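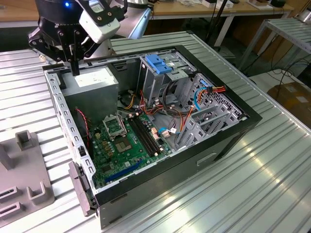 今天讲旧台式机的翻新,重点放在硬盘位和线缆,处理器和内存只带一下。讲的内容来自 Zirnetau 的整机翻新间,用的是我们自己写的工序单。台式机送进来以后,先放倒,卸侧板,让机箱内部朝上,后面的活基本都在这个姿势下做。屏幕上这台就是放倒的状态,处理器插座空着,金属扣架掀起来了,旁边两条黑色内存槽也没有插内存。从这种状态开始讲比较方便,主板上没有散热器挡着,插座、内存槽、线的走向都能看见。

(第一页停久一点,等后排坐下再往下讲。)

开场交代
时间:2022年4月16日,星期六,下午场。
总时长42分钟,其中留6分钟提问。超时的话砍掉“贴标和入库”那一段,其他不砍。
听众大半做过装机,少数是第一次接触旧机。不用解释什么是主板,但要解释我们为什么把硬盘放在那么靠后的位置装。
讲之前先问一句:在座有谁拆过带托架的品牌机?举手的多,托架部分就讲快些。

一、先看什么
机箱打开以后先不动手,看一遍。顺序是电源、主板、硬盘位、前面板。
电源看标签。标签上的额定功率和各路输出要抄到工序单上,抄不清的拍照存档。这批机器的电源是灰色金属盒子,标签贴在朝上的一面,放倒以后正好能读,不用把电源卸下来。
主板看电容有没有鼓顶、有没有漏液的痕迹。处理器插座附近的电容离热源近,先看那一圈。看的时候用侧光,顶光容易把轻微的鼓包照平。
插座里面看触点。扣架掀开以后,触点是露着的,这时候什么都别从上面掉下去。螺丝、扎带头、标签纸,掉一样都可能麻烦。我们的规定是扣架开着的时候,螺丝盒不放在机箱上面,也不放在机箱边框上。
(这里可以讲 Hostier 那次培训上的事:学员在机箱上方剪扎带,剪下来的头弹进插座,用镊子夹的时候碰弯了针脚,那块板后来只能拆件。讲一分钟以内。)
内存槽看卡扣是否完整,槽里有没有灰。灰用气吹,不用嘴吹。
扩展槽一般问题少,看一眼有没有断裂就行。

二、线缆
旧机返工,多数出在线上。装的时候没理好,合盖时压住,或者通电以后蹭到风扇。
品牌机的线通常留得比较短,长度是按原来的位置算的。我们换了硬盘位置或者加了盘,线就可能不够,也可能多出来一团。多出来的一团往往挤在光驱架下面。
分三类讲。

供电线。红、橙、黄、黑几种颜色一束,从电源出来往驱动器那边走。放倒以后先顺一遍,找到每一个接头,确认没有接头藏在架子底下。没用上的接头要固定,不能悬着。固定的时候不要拉紧,接头根部留一点弯。
插供电接头要看方向。L形的防呆口认准再推,手感不对就退出来重新对。塑料老化以后防呆那一小块很容易掰断,断了以后反着也能插进去一部分,这种接头一律剪掉换新。

数据线。我们用带金属锁片的。旧线拆下来以后先看两头,锁片松了的扔掉。数据线不折死角,不和供电线扎在一起。弯的地方让它自然弯过去,跨过主板的那一段不要压在插座上方。
颜色没有讲究。有人问过蓝色和红色的线是不是速度不同,答案是看线上印的规格,颜色由厂家自己定。

风扇线和前面板线。这两类细,容易被忽略。风扇线绞在一起的保持绞着,不用拆开。前面板的插针每台都不一样,拆之前拍照,这一步没有例外。
(问台下:有没有人凭记忆插回前面板线然后开不了机的?等几秒。)

三、托架和硬盘位
从这里开始是今天的主要内容,放慢。

免工具托架的好处是快,毛病是塑料件会老化。硬盘放进托架,托架两侧的销钉对准硬盘侧面的螺丝孔,托架再滑进硬盘位,到位以后卡扣锁住。
检查托架看四个地方:四个销钉。掉一个的还能用,但是盘会有一点晃,我们不放行。销钉可以从报废的托架上拆下来换,Bataineh 那边供的配件里也有成包的,换之前量一下直径,有两种尺寸,混用会撑裂托架。
卡扣按几下,看能不能弹回来。弹得慢的,清一遍灰再试,还是慢就换。
托架本体有裂纹的直接报废,不用胶粘。粘过的托架受热以后会变形,抽不出来,最后要把硬盘架整个卸掉。

硬盘放进托架之前,标签朝哪边要想好。工序单要求序列号在合盖前能读到,读不到的话,先抄下来再装。后面入库的人扫不到码,会把机器退回来重拆,一台多花的时间比装一台还长。 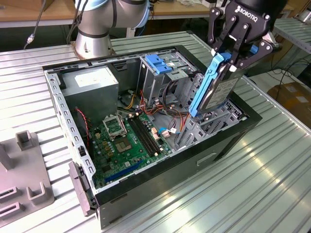 图二:硬盘装在蓝色托架里,对着机箱右端的硬盘位往下送。

这台硬盘架的侧壁是带孔的金属板,上面是光驱架。机箱放倒时,托架从上往下进,和机箱立着的时候横着推进去,手感不一样。立着装,托架的重量压在导轨上,偏一点能感觉到阻力。放倒以后重量往下走,偏了也会往里滑,滑到一半才卡住。
所以放倒装要做到下面几点。
拿稳,对正,再往下送。托架的两条边和架子的两侧平行以后再松一点力。
送到底之前停一下,看线。供电线和数据线都要在托架外面,不能夹在托架和架子之间。
最后一段用两个手指按托架两端,均匀用力,听到卡扣的声音为止。只按一端会斜。
没有听到声音的,抽出来重来。不要拿手掌拍。硬盘是机械盘,拍一下不一定当场坏,出了问题也查不到是哪一步造成的。

装好以后轻轻往外提一次,提不动算到位。
接线顺序是先数据后供电。数据线接头小,供电线先接上会挡手。接完再把线往架子外侧拢,离风扇远一点。

补一点,有人习惯在处理器装回去之前就把硬盘装好,也有人最后装。我们的工序单把硬盘排在内存之后、合盖之前。原因很简单,机箱放倒、侧放、翻面,每动一次硬盘就跟着受一次震。晚装,震的次数就少。但是如果架子靠近内存槽,盘装上以后内存插不进去,就更应该按这个顺序。
碰到插座还空着就要先试硬盘位的情况,也可以做,比如核对托架型号。试完抽出来,工序单上写“已试位”,不要写“已装”。这两个词混过一次,有一台没有硬盘的机器直接进了测试间。

四、台面
台面讲两分钟,不展开。
我们用的是带槽的铝型材台面。结实,平,重的机箱放上去不晃。缺点是小螺丝会滚进槽里,而且金属台面容易把外壳划花。外壳要按成色定级的机器,下面垫防静电垫;外壳本来就不定级的,直接放。
铝台面要接地。有的人觉得金属台面本身就够了,没有接地线的金属台面只是一大块金属。手环也照戴。
机箱放倒的时候,前面板那一侧如果有松动的塑料件,先卸下来或者用胶带固定。灰色铰链件、边框上的小卡子,都属于搬动时容易折断的东西,断了配不到。
Brikard 的机箱前面板是整块卡上去的,拆法和这台不同,今天不讲。想看的散场以后过来,手边有一台。

五、合盖之前
照着单子念,每一项念出来再打勾:
处理器扣架已扣好。
内存两侧卡扣已复位。
空着的供电接头已固定。
数据线两头锁片到位。
风扇用手拨一圈,没有刮线的声音。
托架提过,提不动。
螺丝数量和拆下来的对得上。
硬盘序列号已抄。
这张单子贴在工位右手边,贴在左手边的时候没什么人看,换过来以后好了一些。

六、贴标和入库
(超时就跳过。)
标签贴在机箱背面,避开散热孔。不要贴在侧板上,侧板会被调换。
擦除过的硬盘和没擦除过的硬盘用不同的箱子,箱盖上写字,不靠颜色区分。
入库前机器立起来放一晚再通电测一次。放倒时接触良好的接头,立起来以后有时会松,这一次测试每年都能拦下一些机器。

提问环节备用
问固态硬盘能不能放进这种托架:可以,要加转接框。转接框用螺丝固定,不要只靠夹。
问托架坏了又配不到怎么办:看硬盘架两侧的孔位能不能直接上螺丝,多数可以对上一侧。只能上一侧的不放行,拿去做拆件机。
问旧机械盘还值不值得装:看通电时间和坏块记录,有重映射的一律不装。办公用的机器我们现在优先装固态,机械盘用作第二块盘。
问能不能带电插拔:工序单不允许,接口支持也不允许。
问工序单能不能带走:可以,门口桌上有打印好的,7月会换新版,旧版到时候请作废。

散场前提醒一句,试用工具放回原来的盒子,螺丝刀头单独放。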